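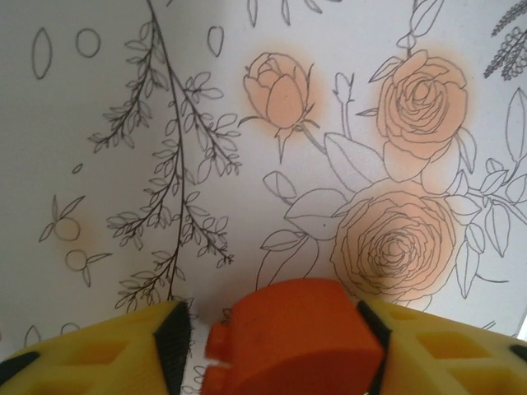

Staying Inside the Petals

2026-08-28
By Évan Leblanc

Pascal Hervieu talks fast and types faster. Three terminals open, a coffee on the keyboard tray, and a planner log scrolling past that he reads like other people read a menu. "There. That one. Too much wrist."

The software is called Skotevis. Its job, for now, is coloring in. Peach on the roses, paper left white on the leaves. Sounds like a toy problem. Hervieu has been on it since July and does not think so.

Start with perception. Line art is nasty. No texture, no shading, just thin black strokes, and a petal edge looks a lot like a leaf edge from close up. The first segmenter wanted closed outlines. Drawn roses don't have those -- the swirls trail off, lines stop short. Regions leaked into each other and a whole flower came back as one blob. The current version guesses where a broken line meant to go, then scores the guess. Low score, it skips the region and waits for a person.

Then control. Tromesar, the small firm in Hamel that pays for all this, wanted soft edges. A haze, no hard stop. So the planner can't just fill a mask. It lays overlapping strokes and eases off pressure near the boundary, which works nicely until the paper shifts a hair and the haze lands outside the line. Hervieu shrugs at that. A little color past the outline he can live with. A smudge beside a berry bugs him more.

The wrist camera helps and hurts. Good view of the page, but the fingers and whatever they hold sit across the bottom of every image, right where the next stroke often goes. His fix is a rolling map: 16 recent views stitched together, fingers masked out, hidden parts filled in from memory. Memory goes stale. It's re-checked every 18 strokes, a number he picked by feel and keeps meaning to tune.

The replay tool is the bit he's proudest off. Any stroke, any run, scrub back and see what the planner beleived at that moment. There are 3,579 strokes in the archive and he has hand labeled 1,692 of them, mostly at night. A colleague in Hovuvville gets the rest.

Next up is a second color. Green, probably. He's already rewriting the stroke queue for it -- the log is still going when I put my coat on.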